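Opening Up an Old Desktop PC: Your Questions

Updated Sep 5, 2020

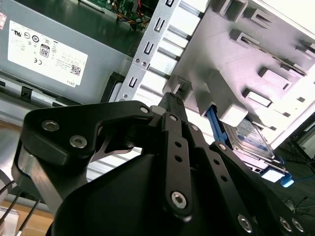
Inside a desktop case, with the grey power supply and its label at upper left and a white drive cage close by.

Welcome to the teardown page of the Bralbridge parts club! We love old desktops. They come in dusty and forgotten, and there is nearly always something good inside. These are the questions we hear most from people who are about to open their first one.

Is it hard to open a desktop?

Much easier than people expect! Most office towers have one side panel held by a latch or a couple of screws at the back. Shut the computer down, unplug the power cord, unplug everything else, and hold the power button for a few seconds. Then lay the case on its side on a table you can walk around. That last bit makes a bigger difference than any fancy tool.

What tools do I need?

A medium Phillips screwdriver will do most of the work. I also like a small flashlight and an egg carton for the screws (drive screws and case screws look alike and are not always the same thread, so give each kind its own cup). A magnetic tip is great for getting a dropped screw out of a corner.

What is the metal box with the big label?

Your power supply! It takes power from the wall and turns it into the lower voltages the parts use. You can take it out of the case as a whole unit, but please never open the box itself. It can hold a dangerous charge even after it has been unplugged.

What does all that fine print mean?

I could read these labels all day. Somewhere on there you should find the total wattage and a table of what each voltage can deliver. A small office machine might say 300 watts, and one built for a big graphics card might say 700. A square badge with an 80 in it is an efficiency mark, and CE is a European conformity mark. You will often see a row of safety certification symbols too, and a little square barcode. If there's a maker's name, like the DELL on ours, write it down together with the part number. It may be printed sideways, so tilt your head.

Can I swap in any power supply?

Sometimes, and it's worth checking before you spend money. Big-name office desktops often use their own shapes and their own plugs. Compare the size of the box, the screw holes and every connector. More wattage is fine. A different plug on the motherboard end is where people get stuck.

How do I get the drives out?

Find the drive cage first. Cages can be metal or plastic, and in many cases you squeeze a tab or lift a latch and the drive slides out, no screws at all. Others swing up like a little door, and it's such a pleasure when one moves the way it should. Pull the data and power cables off by the plug, never by the wire. If something won't budge, look for a clip you missed before you pull harder.

Should I clean it while it's open?

Yes, please do! Use short bursts of canned air, outdoors if you can, and hold the fan blades still with a finger. A soft dry paintbrush gets into the fins and grilles. Skip the household vacuum, it can build up static.

How do I remember where the cables go?

Take photos before you touch anything, then again each time you remove a part. A strip of masking tape on each cable with a word or two in pen works just as well.

Which parts are worth keeping?

Memory, drives, working fans, spare cables and every single screw. We have almost 4000 screws sorted in jars at the Omalport workshop, and people come looking for just the right one all the time.

What about the rest?

Take bare cases and dead boards to an electronics recycler. Wipe or destroy any drive before you let it go.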